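# Hand-held grippers at the Gellmont table: setup, care and repair

Maintained by Danylo Ostapchuk. Last revised in June. Corrections go to Hina Ghumman. These answers cover the pair of grippers used at the white table and the rails on either side of it. They do not cover the Volent cell, which has its own page.

## Daily setup

**What has to be done before the first run?**

Wipe the tabletop. Set the tray parallel to the front edge of the table. Plug in both grippers, left one first, and wait for the station to list them. Open and close each gripper through its full travel five times. If one of them feels stiff, go to "The linkage binds" below before recording anything.

**Does it matter which gripper goes in which hand?**

Yes. The calibration file is stored per side. Swapping hands produces data that looks normal and has the wrong offsets. Serial labels are inside the handle; the left unit ends in 479.

**How should the cables run?**

Off the outer side of each hand, with enough slack to reach the far edge of the table. Do not tape a cable to the sleeve or the wrist. A cable that crosses the tabletop between the hands will end up under the tray.

**Why use a disc for the grip check?**

It can be held by the edge or across the faces, and it is heavy enough to show a weak grip. Its rough finish is also a fair test of the finger padding. Clamp it edge-on just below the middle, hold it upright, and look straight down the gap between the fingers. Both fingers should meet the disc at the same height. If one is higher, the linkage is not symmetrical and the pivots need attention.

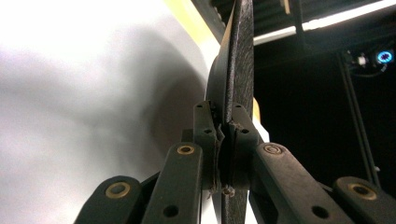

*Edge-on grip check. Padding on the left finger is frayed at the contact face.*

## Fingers and padding

**When should the padding be replaced?**

When fibers stick out past the edge of the finger, or when black plastic shows through anywhere on the contact face. Scuffs and dust on the finger itself are not a reason to replace anything. Frayed padding still holds most parts, so people tend to leave it. It sheds onto the tray and changes the closed width.

**How is it replaced?**

1. Unplug the gripper.
2. Peel the old strip from the top down. Scrape off what remains with a plastic blade.
3. Clean the face with alcohol and let it dry.
4. Cut the new strip to the length of the face and press it on for a full minute.
5. Do the opposite finger as well, even if it looks good.
6. Run the closed-width calibration.

Step 6 is the one that gets skipped. Mohsin Naqvi lost an afternoon of recordings to it -- the fingers reported closed with a visible gap.

**Can the fingers be swapped left for right?**

No. The hole pattern will accept it, but the contact face then sits at the wrong angle.

## Linkage and bushings

**The linkage binds. What should be checked?**

Start with dust. The disc sheds grit and the grit gets into the pivots. Blow out each pivot with the gripper open, then again with it closed. If it still binds, back off the pivot screws a quarter turn, one at a time, and test after each. A screw that frees the arm was too tight. Retighten it until the side play is gone and stop there.

**Should the brass bushings be oiled?**

No. Oil holds dust. A worn bushing gets pressed out and replaced. Spares are in the Clistia drawer, bagged in twos.

**How is play measured?**

Close the gripper on the 9 mm gauge block and push one fingertip sideways. Anything you can feel clearly is too much. Log it under the gripper's serial and tell Gergely Bakos, who orders the parts.

## Working at the table

**Should both grippers close on the disc at once?**

Only for lifts. For a nudge or a turn on the tray, work with one gripper and keep the other open and clear of the part. Two grippers closed on a rigid disc push against each other through the linkages, and the inner pivots take the load.
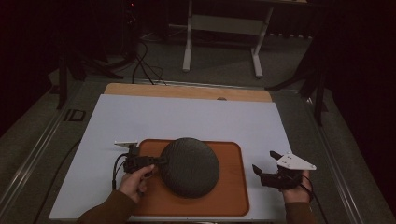

Approach from the side with the jaws level, and close slowly until the padding touches. Do not use the fingertips to pry the disc up from the tray. If it will not come free with a normal squeeze, slide it toward the rim first and take it from there.

**The top plate is loose. Can I keep working?**

No. Stop and tighten its screws by hand with the short driver, working corner to corner. Then repeat the side calibration. Thread lock is allowed on these screws and on no others.

**Where do failed parts go?**

In the bin marked Rungrueang, with the serial and the fault written on the bag. Obaidul Wickramasinghe empties it and decides what can be reprinted.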